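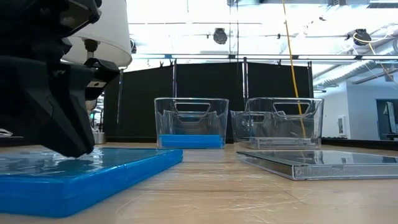 So my project was about whether leftovers really get thrown out because people don't like them, or because people forget they're in the fridge. I picked it because my roommate Marwan Abou Jaoude and I kept finding old rice behind the milk, and I wanted to know if other students were as bad as us (they are!).

I asked people in two dorms, Grirnis and Flesta, to fill in a short food diary for 6 weeks. You wrote down what you saved, when you saved it and what happened to it in the end. I got 107 diaries back, and after I took out the ones with blank pages I still had 2,016 saved meals to look at - way more typing than I had planned for.

Of those meals, 1,880 had a clear ending written down, eaten or tossed. The rest just stopped, so I left them out of the charts. The most common reason for tossing something was "forgot I had it." Pasta did fine. Soup did badly, especially in Flesta, where the kitchens share one big fridge and stuff gets pushed to the back pretty fast.

My partner Diệp Đặng thought we should also ask about labels, and I'm so glad she did. People who wrote a date on their food said they checked it more often, but they may just be tidier people to begin with. We can't tell from a diary.

If I did it again I'd start in December, right before finals, when everybody cooks in big batches and then lives at the library. I'd also make the diary shorter - one page, big boxes, and a pen taped to it.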